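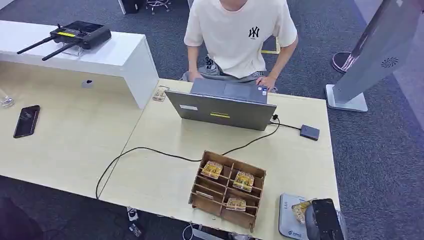 Section 4: Your first sorting run

Welcome to the best bit of the Jestavville Robotics Club guide! By now the arm is calibrated and you're ready to let it handle real parcels. You'll need two people for this, one on the laptop and one free to move packets. Sit on the far side of the table with the laptop lid towards the robot, and lay out the wooden compartment tray on the near side, where the gripper can get at it. We use small, shiny gold and yellow packets because they're a proper challenge (clear wrapping bounces light all over the place, and it's great fun once you've tuned for it).

1. Plug in the laptop and open the Rulov control page.
2. Route long cables behind the tray, never across it.
3. Put one packet in any compartment. Leave the others empty for now.
4. Set the speed to 30 and press Home. Wait for the arm to stop.
5. Press Pick. Watch the fingers close, and keep your own well back!
6. Save the run under your team name.

Caution: hands off the tray while the status bar is green. If you need to move a packet, press Pause first.

Note: the log holds 2,000 lines. Export it before you start a long session, or the oldest lines go.

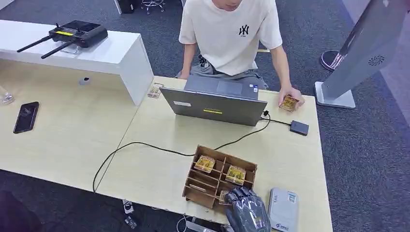
What if the gripper keeps missing the same compartment?
Nudge the tray back to its start position and run Home again, then repeat steps 4 and 5. If it still misses, redo the calibration in Section 3.

7. Once single picks work, add more packets and try a full tray. Teams going to the Memusmont meet in May should practise this one lots.
8. Press Park, then switch off at the wall.

Stuck on error 49? Yara Darwish keeps the list of fixes, so send her your log.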